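Haf Morgan
10 Dec 2018

Moved to Pumphrey in March, sold the car, decided to be a bus person. A thread on how that's going. 1/9
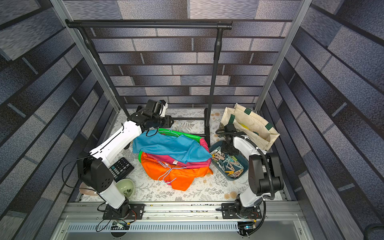

The 338 is the only bus that goes from Pumphrey to the Nullitow transit center. The timetable says every half hour. The timetable also has a little cross next to "every half hour," and the cross leads to a footnote, and the footnote is on a page they took down. 2/9

My stop is number 2589. It's a pole. There used to be a bench, but the bench was in the way of the new shelter. The new shelter is at the next stop over. 3/9

You can text your stop number and get live arrival times. This morning it told me 2 minutes. I stood there long enough to read the whole back of my transit card, and then it told me 2 minutes again. 4/9

Eleri Jarman, who has been riding this line since before the fare boxes took cards, told me to ignore the text and watch the bakery. When the driver comes out with a coffee, start walking. She hasn't missed one yet. 5/9

Went to the open house about the Mirero Avenue bus lane. Lovely maps. The lane runs from the bridge to the hardware store and then stops – right where the traffic starts. 6/9

Asked why. Was told the next part is "phase two." Asked when phase two is. Was given a pen. 7/9

In fairness the drivers are great. One held the door last week while I ran the length of the Griris parking lot with a bag of potatoes. He did not laugh until I sat down. 8/9

Anyway, comments on the lane close Friday. I wrote two pages, mostly about the bench. 9/9

Recent posts
Who moved the Mirero Avenue crosswalk button
Fare change letter, with my notes
Pumphrey park and ride: the park part
Lost one glove on the 338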